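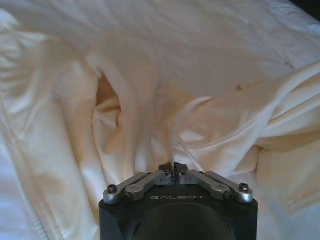
Wrist view, gripper closed on the cloth. The two fingertips have only a small pinch of it, and a thin pale thread runs up from them.

Gallery: teaching the cloth task by remote control

Welcome to the picture page of our cloth work in Ukow. We are a small workshop and we show a robot how to handle soft things, mostly sheets, covers and curtains. One person drives the arm from a desk in the next room, with a hand controller and a screen, and every movement is recorded. Later the recordings are used for training. In the project we call this task Plisier, after the folding exercise we started with in August.

A complete try we call a demonstration. Until now we have recorded 1495 of them, and 991 were good enough to keep. The others are stored in a separate folder, because we believe that a mistake can also be useful one day.

Our gallery opens with the view from the wrist, and it is the view the driver looks at most of the time. With a room camera you see well where the arm is, but you do not see what is between the fingers. With cloth this is the whole question. A person feels immediately if she holds one layer or two. Our driver feels nothing and must decide with the eyes only.

Some notes for those who look at the picture more closely:

The fold. The cream fabric stands up in a high ridge above the fingertips, with a deep hollow to the left of it. For new drivers such a hollow is difficult. The shadow makes it hard to judge the depth, and they often stop too early. We ask them to go down slowly and look at how the cloth moves near the tips.

The seams. A seam with double stitching goes along the left side and a stitched hem curves on the right. We use seams as landmarks. When everything is white, a line of stitching is often the only thing that tells you which part of the cloth you are looking at.

The spot. There is a small orange-brown mark on the cloth, right of the middle. It is also a good landmark, better than many we have tried to make with chalk.

The grip. Small pinches like this one we practice separately, in blocks of 16, and then the driver takes a pause. After a longer block the hand becomes tired and the recordings become shaky – you can see it in the curves before the driver notices it.

About the method

We tried two ways of showing. In the first, which we named Gill, a person takes the arm and moves it directly by hand. It is quick to learn and nice for big movements, but the person's own sleeve and fingers come into the wrist view all the time. The second way is the remote control, named Hedorer. It needs more patience, about 200 practice grips before a driver works calmly, but the view stays clean. For Plisier we now use only the second one.

New pictures will be added to this page when the curtain work begins.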